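Setup and Maintenance of a Two-Arm Tabletop Cell
Student Project Report, Testa Group
Prepared by Qianru Luo and Benedek Magyar
Supervisor: Viktória Magyar

1. Scope

This report covers the setup, routine care and repair of the two-arm cell used in the Situsus project. It does not cover the training of control software. The cell handles tableware and toy food on a cloth-covered table, and its grippers are the parts that wear most quickly.

When the group took over the cell in June, no written maintenance procedure existed. Screws had been tightened by feel, and spare finger pads were stored without labels. The first task was to write an inspection sheet that any member of the group could complete before a session.

2. Gripper Inspection

The fingers are assembled from plates and segments joined by small screws. Both screw heads and pivots are checked by hand with the arm powered down. A loose pivot lets the fingertip drift sideways, and the grip on thin rims then becomes unreliable.
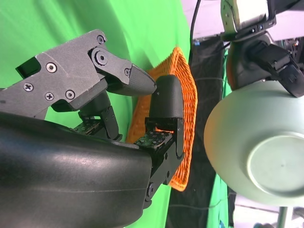 How often should the finger screws be checked?
Every 22 hours of running time, and again after any collision with the table or with the other arm.

Thread locker is applied only to screws that have been found loose twice. Ottó Kovács advised against using it on every screw, as the pads must remain easy to replace.

3. Cable Routing

The original routing held the hand cable tight against the wrist. At full rotation the connector carried the load, and the signal from the right hand dropped out on 2 occasions. The cable was rerouted with more slack and a new anchor point was chosen farther up the arm. After the change, the arm was run through 200 wrist rotations at reduced speed without a dropout.
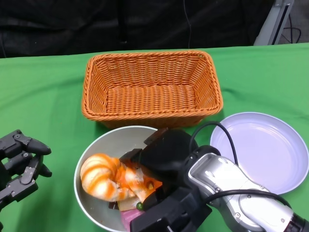
Figure 2. Right hand in the bowl of toy food, with the hand cable arched over the wrist.

The slack must be checked whenever a hand is removed. A loop that is too large can catch on objects standing near the bowl.

4. Grip Force

Bowls are the most demanding items in the set. Too little force allows the bowl to turn between the pads, and too much leaves marks on the surface. Rozália Csizmadia prepared a force table for each item, and the values are loaded at startup. 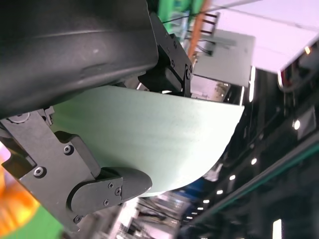
The table is valid only for pads in good condition. After a pad change, the zero reading is taken again with the fingers open, and the first grips are made at low speed over the cloth. Some 200 grips were logged before the present values were accepted.

5. Pad Replacement

Pads are wiped with a dry cloth at the end of each day. Scuffing alone is not a reason for replacement. A pad is replaced when its zero reading will not settle or when an edge begins to lift. Screws removed during the work are kept in a tray in the order in which they came out. 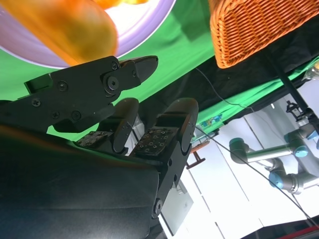

6. Remaining Work

The left hand still has its original cable anchor and should be changed to match the right. The spare pads need labels showing the date of receipt. The inspection sheet is kept in the Yook cabinet beside the force table, and completed copies go to Viktória Magyar.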